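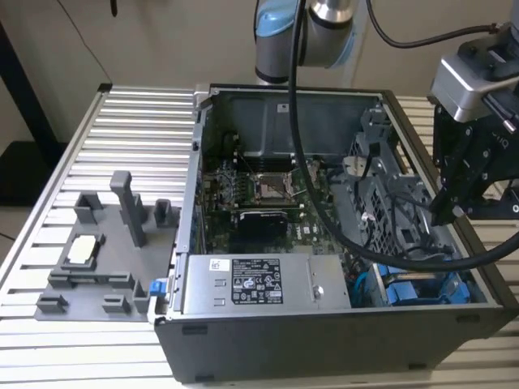 Community > Lougher Newsletter > From the Bench

Old towers, and what to do with the one in your closet

3/4/23 | by the Lougher Repair Room newsletter editor

2 comments | 30 shares

If you've been putting off dealing with the old desktop in the hall closet, I am your person. I put mine off through two moves and a flood (a small one, the washing machine) and it sat there the whole time with a plant on top of it. So no judgment from me!

We've been getting a lot of office towers in lately. A good batch came over from the Tririco building when they cleared out the second floor back in November, and ever since then folks have been bringing in their own from home too. I love these things. They're heavy and they're homely and you can get inside most of them without breaking a fingernail. Compare that to the laptop I tried to open over Christmas, which I will not be discussing.

So, the basics, for anybody who wants to have a go before bringing a machine down to us.

Lay it flat. I know people who work on a tower standing up and I don't understand them at all. Put it on its side with the open side up, and suddenly the whole thing is like a big shallow tray, and when you drop a screw (you will drop a screw) it lands somewhere you have a fighting chance of finding it. Pull the plug first, obviously, and then press the power button once or twice with the cord out. Touch bare metal on the case before you go poking around.

Get a dish for the screws. I use a ramekin. My sister-in-law gave me a magnetic one and it's very nice, but the ramekin is the one I reach for. Drive screws and case screws look the same when you're tired and they are NOT the same, so if you can stand to use two dishes, use two.

Take a picture of the cables before you unplug any of them. Then take another one from the other side. I have skipped this step, and I have spent a whole evening trying to work out where a skinny little front panel plug was supposed to go.

Now the part I get asked about most, which is the processor. If you open up a machine and the socket is sitting there with nothing in it, don't panic and don't assume it's junk. Plenty of office computers get stripped of the good stuff before they're sent off. What I'd beg you not to do is touch the contacts in there, or brush it, or blow on it (please don't blow on it). On a lot of these boards the contacts are tiny springy pins, and one bent one can ruin your afternoon. If you have the little plastic cover, snap it on. If you don't, just keep your fingers and your coffee away from it and move on to something else. 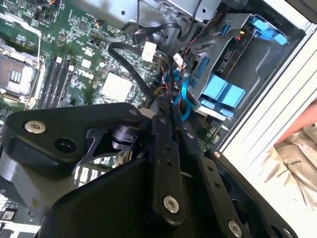

Motherboard with the memory slots and the empty socket.

Memory is the friendliest thing to start with if you're new. Push the clips at the ends of the slot outward and the stick pops up, and going back in it only fits one way around. Lean on it harder than feels polite until the clips close. If a machine won't start after you've had it open, try this first: take the memory out and put it back. You'd be amazed how often that does it.

Leave the power supply shut. You can unscrew the whole unit and lift it out of the case, that's fine, but don't open the box itself. There's nothing in there for you or me.

Hard drives are the other thing. If the computer was yours, take the drive out before you give the rest away, and if you want it wiped, bring it in and ask. The one I pulled out of my closet tower had more than 2000 photos on it, mostly of a dog we had when the kids were little, and I sat on the floor and went through every one of them.

A few odds and ends. We are low on drive screws and SATA cables, so if you have a drawer of them (you do, everyone does) we'd be glad to take some off your hands. Ferkent Hardware is giving 100 points on their store card if you drop off dead batteries this month, so save yourself a trip and bring those along to them. And the Grukeck Street side door sticks in damp weather, so give it a good shove.

Bring your tower by even if you've lost half the screws. We have a jar.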